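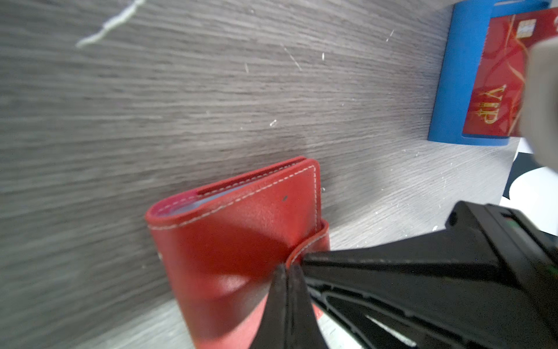
Olell Community > Manipulation > Data collection

Wrist views differ too much between card wallet and card holder episodes. Split the dataset?

Posted by slotpitch, July 12, 2019

I am recording demonstrations for a two-arm setup. The task is taking cards out of small cases and putting them back. The objects so far are a red leather card wallet with a snap flap and a rigid blue card holder with an elastic band over one end. Each episode is teleoperated and logged with the wrist cameras plus joint positions at 10 Hz.

I have about 400 episodes, mixed in one Arkine project under a single task label. The policy trained on them handles the wallet acceptably. On the holder it closes the fingers early, usually before the tips are level with the card edges, and then pushes the whole stack sideways.

Things I have checked:
Camera to joint time offset is under one log step.
Gripper calibration is the same for both objects.
Tabletop and lighting have not changed since January.

The holder is recorded upright, with the cards edge-on to the wrist camera. The wallet lies flat and is approached from the side. In the holder episodes the gripper body takes up a lot of the wrist view, and the fingers have to come in on either side of the stack with little room to spare.

Should I split this into two datasets and train separately, or keep one and change the labels? I would like to avoid re-recording everything. 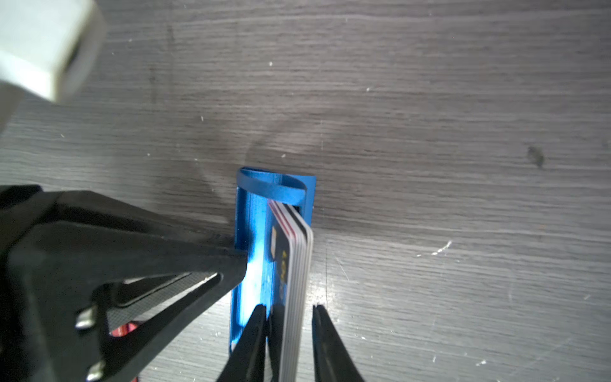
Reply from jemal_bench

Keep one dataset and change the labels. "Remove card" covers two different motions in your case. Use one instruction string for the wallet and another for the holder, and make sure the string reaches the model as an input. In Arkine the label is stored per episode but is left out of the export by default. Check the export settings first.

Then count episodes per object. If the holder is a small share of the total, sample it more heavily before recording anything new.

For the early closing, look at your operators. If they start to close while still moving forward, the policy copies that. Ask them to stop fully, hold for a few log steps, then close. Trim long idle stretches elsewhere but leave that hold in.

Reply from grepfruit

just split it, much easier. we did that at Brirkasley and never looked back

Reply from offset_nine

Splitting will hide the problem if you add a third case later. I agree with relabeling. I would also vary the holder's rotation on the table between episodes. If it stands at nearly the same angle every time, the policy can learn arm position and ignore the card edges.

One more check: 10 Hz is coarse for the last bit of the approach. If your logger allows it, record faster and downsample later.

Comment from slotpitch

The label was missing from the export. Retraining now with two strings. Will look at rotation after that.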